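Two months of walking the old rail line

I finally finished the Brament to Duggan trail, all 80 miles of it, one weekend chunk at a time! I started last July in heat I'd rather forget, and the last stretch into Duggan was all mud and birdsong and I loved every minute.

The best part is still the climb out of Mindirgate. You top out at 1,702 feet, drop a little, then follow the ridge at 1,635 with the whole valley on your left – bring a sandwich and sit down for a while. I've done that bit twice now and I'd go again tomorrow.
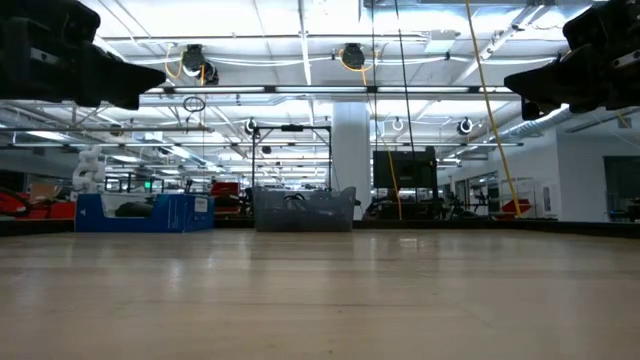

My boots held up fine, but get good socks. I went through two pairs before I learned that. Next on my list is the Tirkon loop, shorter and much steeper, and I've already got the map spread out on my kitchen floor.

Posted March 24, 2023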